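Clallon Poker Set — Owner's Guide
Section 4: Setting up the table and packing the case

4.1 Before you open the case

1. Choose a flat table. Put a cloth on it, so the chips make less noise and do not slide. A bed sheet is good enough for this, and a printed one is also fine.
2. Place the case near a back corner of the table. The players need the middle free for the cards.
3. Open both latches at the same time and lift the lid slowly until it leans back by itself.

CAUTION: Do not press on the raised lid. The hinge is not made to carry weight.

4.2 Where each thing goes

The deck lies in the middle of the case, with the backs up. The chips go in the slots on the two sides and behind the deck, sorted by color. It is easier to take them out if you turn the case a little, with the hinge at an angle to the table edge.
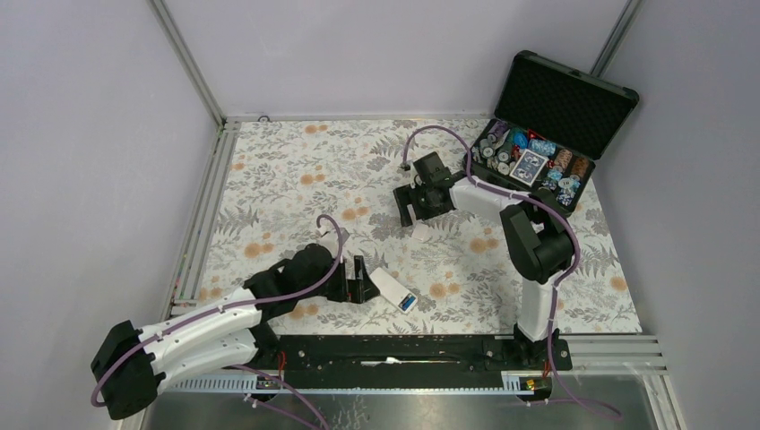
4.3 Giving out the chips

1. Take out the deck first and put it aside.
2. Agree the value of each color before the first hand. Write it on paper — people forget.
3. Give every player the same total. For a long evening we recommend 2,000 points each.
4. Leave the chips you do not need in the case, with the lid open.

NOTE: Chips which lie loosely on top of the others must be put back in a slot before closing. If not, the lid will press on them and can scratch the lining.

4.4 Closing the case

1. Return the chips by color and then the dice.
2. Put the deck back in its place.
3. Lower the lid with two hands. If it does not close easily, do not force it. Open it again and look for a chip standing too high.

For missing chips, please write to Dorota Wieczorek at the Clallon parts desk and tell her the color.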